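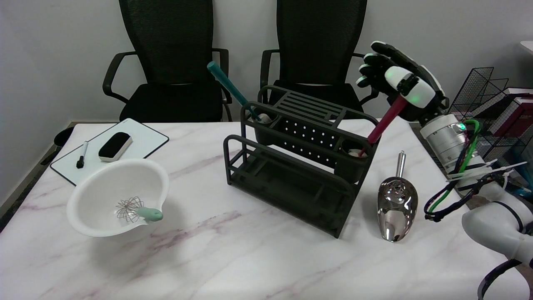
*A utensil rack on a marble-patterned table, with two mesh chairs behind.*

Ladan Sadeghi had already put the kettle on when I got to her place on a Tuesday afternoon in November, and before I could get my coat off she wanted to know whether I'd eaten. I had, and I said so, and she gave me a plate of lentils and rice anyway, with a spoonful of fried onions on top that I have thought about a good deal since.

I'd come to talk to her about cooking classes. She has been teaching them for 30 years, first in her sister's basement, then in a rented room over a dry cleaner, and for the longest stretch at a night school where her course was listed in the catalog under "Home Skills," between upholstery and basic plumbing. She still laughs about the plumbing. "We shared a hallway with them," she told me. "Every week one or two of them would get lost and come in with a wrench, and they'd smell the onions and stay. I had a man who paid for the plumbing and never learned a thing about pipes. He makes a beautiful eggplant stew now."

What I wanted to know, and what I kept circling back to through two pots of tea, is why her students talk about her the way they do. I've taken cooking classes. I enjoyed them, I went home with a folder of recipes, and I can't say I ever opened the folder again. Ladan's people cook. They call her from the grocery store. One of them, who is the reason I heard of her in the first place, told me she'd learned to make rice at the age of 40 and that it had changed how she felt about coming home at night.

"I don't give recipes for the first month," Ladan said. "They hate it! They paid money and they want a piece of paper. But if I give them the paper, they look at the paper. I want them to look at the onion."

The onion takes up most of the first evening. Everybody gets a pan and everybody gets the same amount of oil, and they stand there and cook an onion slowly until it's the color of strong tea. Then they do another one, faster, and ruin it, on purpose if they can manage to and by accident if they can't. She has them taste the burned ones, too. "You have to know what bitter is," she said. "People are so afraid of it that they stop too early, and then the food is pale and sweet and they think, oh, I need more salt. No, you needed ten more minutes."

She learned this from her grandmother, although she is careful to say that her grandmother never taught anybody in her life and would have been baffled by the idea. The old woman cooked for a houseful and didn't like children underfoot. Ladan was allowed to stay in the kitchen on one condition, that she sort the lentils, and so she sat on the floor with a tray of them, picking out the little stones and watching from below. "I knew the sound of everything before I knew how anything looked," she said. "I knew when the rice was ready because the lid sounded different. I still can't explain it to a class. I just make them be quiet. I say, okay, no talking now, listen to the pot, and they think I'm a crazy person, and then somebody's face changes."

I asked whether she minded that so many people now learn from videos. I suppose I was expecting a complaint, and I'd half written it in my head on the drive over. She waved her hand at me. She watches them herself, late at night, mostly baking, at which she claims to be hopeless. Her trouble with them is a small one. "They cut out the waiting," she said. "He puts it in the oven and it comes out. So my students think something is wrong with them when it takes an hour. They open the lid, they stir, they worry it to death. Half my job is telling grown people to sit down."

Sitting down is, in fact, part of the class. While the rice steams, everyone pulls up a chair and they talk, and she is strict about it; there's no washing up and no checking of phones. It was during one of these spells, years back, that a student named Bermúdez, a quiet man who repaired watches for a living, took off his Rolex and passed it around the table because somebody had asked how it worked. He talked for the whole steaming time, and he'd hardly said a word in weeks. Ladan told me this story twice, the second time as if she hadn't told it before, and I was happy to hear it again. "After that he was the one who came early," she said. "He liked to do the saffron. Such hands! You grind it with a little sugar and you have to be patient, and of course for him that was nothing."

She is not sentimental about equipment. She uses one knife for nearly everything, a heavy pot with a lid that fits, and a dish towel to wrap around the lid so the steam doesn't drip back. Students ask her what to buy and she tells them to wait a year. The only thing she'll spend money on without a fight is saffron, and she has opinions on where to get it that she asked me not to print, as the shopkeeper in question is a friend and the shopkeeper she used to go to is also a friend.

By then it was getting dark and she'd begun on dinner without seeming to have decided to, so our last half hour was conducted over the stove. I was handed an onion. I'd like to report that I did well with it. She looked over my shoulder a few times and said nothing, which I took as a good sign until she reached past me and turned down the flame.

I asked, slicing the second one, if she ever thought of stopping. Her daughter would like her to, or at least to drop the winter classes, when the roads are bad. Ladan said she'd thought about it in the spring, seriously enough to leave her name off the sign-up sheet. Then a woman called who had just lost her mother and wanted to learn one soup, the one with the noodles and the herbs, and would it be possible to learn only that. "So I said come on Tuesday," Ladan told me. "And she brought her brother, and he brought his wife. What can you do? You can't make that soup for one person anyway. The pot's too big."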